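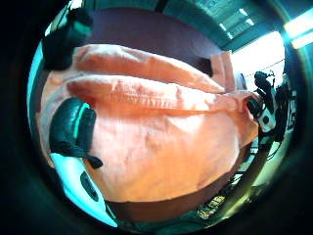
Azadeh Jafarzadeh had promised the workshop a machine that folded laundry by November, and by November it could fold one thing, which was the orange cloth.

"It's a start," she said.

"It's a burrito," said Ishbel Galbraith, who had come in at 9 to use the drill press and was still there after dark, holding one end.

The machine was called Stoica. It had been called Pilano until it threw a dish towel into the rafters, after which Azadeh felt it needed a more patient name. It had cost almost 2000 dollars, most of that in motors, and it learned by being shown. So they showed it. Lift the near edge, bring it over, smooth, let go. Ishbel's own laundry had been sitting in her car since the morning.

"Slower," said Azadeh. "It needs to feel the hem."

"I'm feeling the hem. I've never known a hem like this."
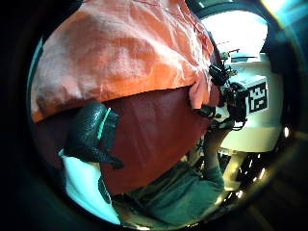
"And don't sigh in the middle. You move your shoulders when you sigh."

Ishbel folded without sighing. She folded the way her grandmother had, thumb under, a quick tuck at the corner, and then remembered that the tuck wasn't in the plan and waited to be told off. Azadeh was looking at the laptop.

"Do that again."

"The tuck?"

"Whatever that was."

She did it again. Then they stood back - Azadeh with her finger over the stop button, where it had lived since the rafters - and let Stoica try. The arm came down, took the near edge, brought it over and smoothed. It paused for a long time. Then it tucked the corner, a little to the left of where the corner was.

"Two years," said Azadeh, and had to sit down on a crate.

Ishbel went out to the car to get her laundry.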